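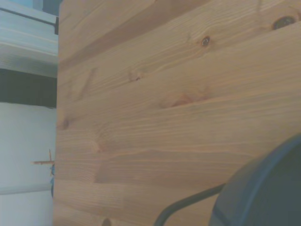
Pine panel, shelf unit for Skemcombe

August 21, 2024

Started on the light pine panel. Plan is still to use it as the side facing the room, so the look of it matters more than for the shelves. Grain runs across, knots scattered through it. The dark oval one with the nearly black centre is the one I'd watch. The reddish-orange one near the middle is softer looking, with the grain flowing wide around it, and I'd like to keep that in the finished piece.

Cut list says 680 for the side. Marked it from the factory end, then checked that end with the big square and found it out by a hair, so trimmed it first and marked again. Lost 20 mm doing that. Fine for this panel, but don't assume the ends are true on the others in the stack.

Knots
Pressed each one with a thumbnail and tapped with the handle of the small screwdriver. Nothing moved. Will still put thin glue on the dark oval one before sanding. Lakmal Pramanik wants shellac on all of them before the topcoat. He had resin bleed through on the Paul bench in June and doesn't want to strip another one. I'm fine with that as long as we try it on an offcut, as shellac under the water-based finish went a bit yellow last time.

Sanding
120 along the grain, then 180. Stopped there for today. Some 30 minutes a face by hand. The seams between the strips feel flat with the fingertips. Check again under the low lamp once it's had a damp wipe and dried.

Storage
Panel is on stickers on the rack, not leaning on the wall. The last one we leaned cupped over a long weekend. Put a second board on top if you move it.

To do
Shellac test on offcut, two coats, leave overnight
Glue on dark knot
Ask Skostotwood if the next panels can come from the same batch, colour on the last lot was much pinker
Shelf pin holes, jig is in the drawer under the drill press
Order 240 paper, we're down to one sheet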